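Ticket: Release shows under two artist pages, play counts split
Product: Mendbridge distribution, artist dashboard
Opened: Mar 31, 2025
Priority: Normal
Status: Closed, resolved

Original report

I handle uploads for a small label, Sommont. We released a six-song EP by Huenchumán through Mendbridge. The title track and two others are on the correct artist page. The other three songs are on a second page with the same name but without the accent on the last letter. That page has no bio, no photo and no link to the older releases.

The dashboard shows 3,159 plays for the three songs on the correct page and 1,495 for the three on the wrong one. If you open the EP as an album, all six songs play in order, so listeners may not notice. The artist noticed, and so did a radio programmer who was looking for track four and couldn't find it.

What I have tried so far:
Logged out and back in.
Cleared the browser cache.
Checked the spelling of the artist name on all six tracks. It looks the same to me on every line.
Used the "Refresh metadata" button twice. It says "Queued" and then goes back to "Live" with no change.

I don't want to take the EP down and upload it again. We did that with a single last November and lost the play count and 26 playlist adds. 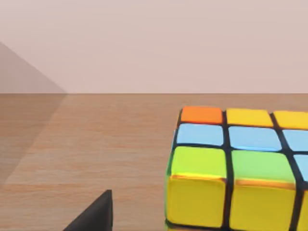 The release was put together in two sittings. Tracks one to three were entered by hand in the web form. Tracks four to six came in from a spreadsheet made by our mastering studio, Irkis. I can send the spreadsheet if it helps.

Reply from support

Thank you for the details. Please don't take the release down. A takedown will not merge the pages and may create a third one.

Please send the following:
1. The spreadsheet, in its original format. Don't open it and save it again.
2. The artist ID shown under Release > Tracks > Advanced for track one and for track four.
3. The ISRC codes for all six tracks.

Reply from customer

Spreadsheet attached. The ISRCs are in column F and I have checked them against our own list. They match.

Track one has an artist ID filled in. Track four has an empty box. Five and six are empty too. I hadn't opened the Advanced tab before, so I can't say whether it was ever filled in.

Reply from support

That is the cause. When the artist ID is empty, stores match by name only. In the spreadsheet the last "a" is stored as two characters, a plain letter followed by a separate accent mark. In the web form it is stored as one character. They look the same on screen. One store dropped the separate mark and made a new page.

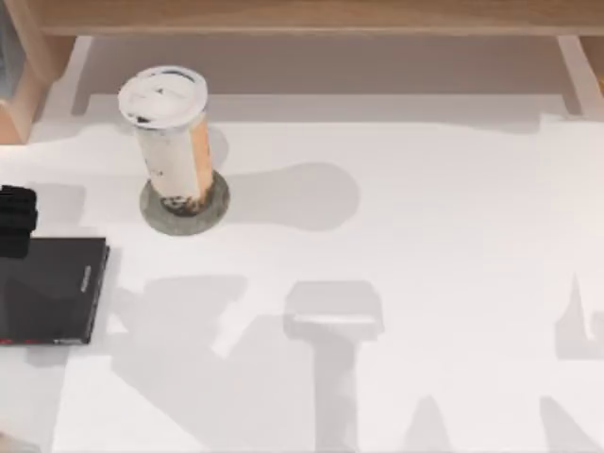 Steps to correct it:
1. Open Release > Tracks and select four, five and six.
2. Delete the artist name completely. Type it in again by hand. Don't paste it.
3. In Advanced, copy the artist ID from track one into each of the three boxes.
4. Save, then choose "Send metadata only." Don't choose "Redeliver audio."
5. Leave the release alone until the status reads "Delivered."

We have sent a merge request to the store from our side. Play counts follow the ISRC, so they should move with the tracks.

Reply from customer

Steps one to four are done. The status was "Processing" overnight and is now "Delivered." Tracks five and six have moved. Track four is still on the wrong page.

I also got a warning that a text field was over 200 characters. It didn't say which field. I let it save anyway.

Reply from support

The warning is for the credits field on track four. The Irkis sheet lists the players, the mix engineer and the studio address in one cell. The update for that track was rejected because of the length. Move the players into the Performers section, delete the address and send metadata only once more.

Reply from customer

Credits shortened and sent. Track four moved the next morning. All six are on the correct page now and the dashboard gives one combined total, 4,654, which is what I expected from the two numbers. The wrong page still comes up in search but has no songs on it.

Can the upload tool check for empty artist IDs before a release goes out? I would have fixed it on day one.
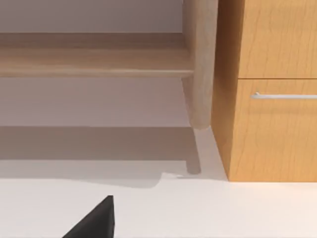

Attachment 3: wooden furniture and pale floor

Reply from support

The empty page will drop out of search when the store next cleans up its listings. We don't control the timing. If it is still there in a month, reply to this ticket and it will reopen.

The request for an artist ID check has been passed to the upload team. For now, please fill in the ID column in the spreadsheet template (column C) before importing.

Closing this ticket.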